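Home | Chapters | Glossary | Next

Chapter 5: Where Does All the Paper Go?

I once kept every receipt I got until October, and wow, what a mess! So let's start this chapter on record keeping with a question I wish I'd asked back then: what has to stay, and where does it live?
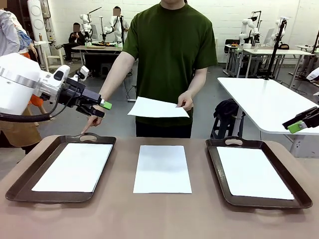 Fig. 5.1 Sorting paper sheets by tray.

Sorting comes before filing, always. Pick your groups first (bills, letters, taxes), then grab the pile. We'll use a small shop, Flallora, with 400 invoices and no system at all.

Comments

Demyd Horobets: Is the Flallora ledger in the back of the book?

drilitz_fan: My pile was 2757 pages, wish me luck

We use cookies to remember your page. OK | Settings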